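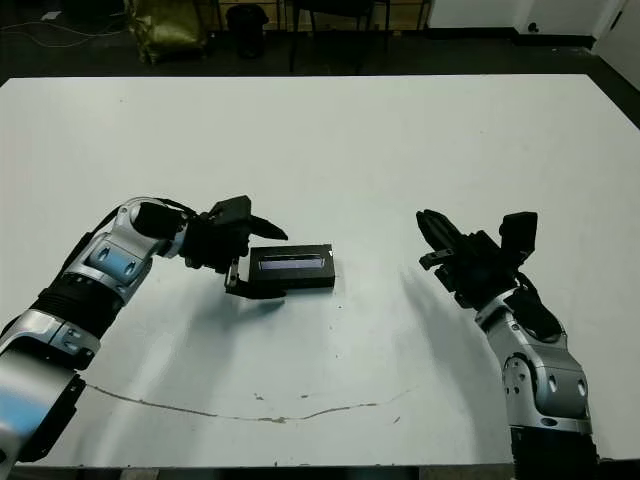
So, the two-arm results are finally in, and I've been itching to write this up since September! Quick recap if you skipped the last newsletter: we wanted to know whether our policy (Dolan, the one Naa Zakaria trained over the summer) does better when the second arm gets to wait for the first one, or when both arms move whenever they feel like it. I had a bet on the second option. I lost the bet.

We ran 193 trials on flat boxes lying on the white table. One arm goes in for the grasp, the other hovers close by and is supposed to come in once the box is up. In the "wait" version, the second arm holds its pose until the first gripper reports a stable grip. In the free version there's no such rule, and the two arms just share the same camera view and work it out between them.

Waiting won, and by more than I'd have guessed. With the free version we had 45 failed handovers, and with waiting we had 43 fewer, so two. Two! I made Naa recount. She was not thrilled with me, but she did it, and the number stands.

What went wrong in the free runs was mostly the same thing over and over. The second arm would start early, nudge the box a little, and then the first gripper would close on a corner. A flat box gives you very little height to work with anyway, so a small nudge is all it takes. (We also wondered about the shadows the arms throw across the tabletop, which are pretty big. Naa wants to test that separately with the lamps moved, and I'm all for it.)

The price is time. Waiting adds a couple of seconds to every handover, and on a long sequence you do feel it. The Renddale folks asked if we could let the second arm creep forward slowly while it waits, which sounds great and is next on my list.

If you'd like the logs, the first 121 runs are already on the Ulance share, and the rest should be up by Tuesday. Ignore the folder called "old_darklow", that's from before we fixed the gripper timing and I keep forgetting to delete it.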